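**Tidcombe Textile Care Workshop, notebook entry, November 5, 2020**

Entered by Olesia Fedoruk. Read and initialed by Cristóbal Iturra.

Subject: line drying and tumble drying of cotton shirting, continued from the July entries.

## Condition of the work

The Funar shirting has completed its wash series. The Talpur shirting has not, and its last loads are held over until the drum thermostat has been checked. Readings taken before the check are to stay in the record, marked with a pencil cross in the margin. They should not be carried into the summary sheet.

All lengths were cut from the same bolt and hemmed on both ends. Width at purchase was 44 inches, measured selvage to selvage after resting flat overnight. The July entry gives this figure without the resting time, and C.I. has asked that the omission be noted. It is noted.

The water supply was switched back to the softened line after the second load. Detergent was unchanged.

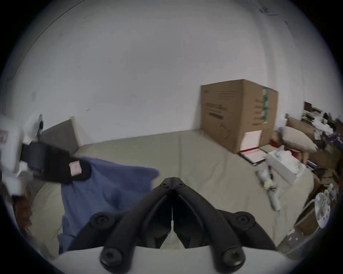
## Drying

Line-dried lengths were hung by the hem in the back passage with the window closed. Pegs were placed at the corners and at the center. The center peg leaves a small peak in the cloth that does not press out fully, and for shirts intended for display it would be better left off. Hanging over a padded rail was tried on one length. The rail gave a cleaner edge but a slower dry, and the fold remained damp to the hand when the rest of the cloth was ready.

Tumble-dried lengths were removed after 30 minutes at the low setting. Lengths taken out promptly and laid flat needed little pressing. One length was left in the drum through the midday break and came out with set creases along the grain. These required steam on both faces, and a faint line is still present near the hem.

Shrinkage in the warp direction was greater in the tumble-dried set. The difference in the weft direction was too small to report with the steel rule. The Toller gauge should be used for the Talpur readings, provided it has come back from repair.

Spin speed remains unsettled. The present machine was run at 13 hundred revolutions throughout, but the Funar care sheet is silent on the point and a household machine may run slower. A single load at a reduced speed would be useful. The drive belt is rated for 2,000 hours and has nearly reached that total, so the load should be run before the belt is changed.

Garments are handled in the same way as lengths: button bands closed, collars opened, and the piece laid out at full width before any pressing is attempted. Smoothing by hand along the seams, while the cloth is still slightly damp, removes most of the work from the iron.

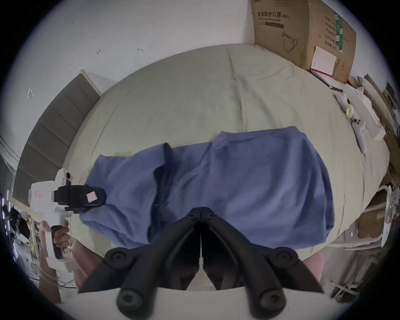
*Blue garment on a pale green fitted sheet, partly crumpled.*

## Outstanding

- Thermostat check, then the remaining Talpur loads. O.F.
- Toller gauge: confirm return and compare against the steel rule. C.I.
- Reduced-speed load, Funar shirting, one length only.
- Replace the peg basket. The present one marks light cloth.
- Copy the width correction into the July pages.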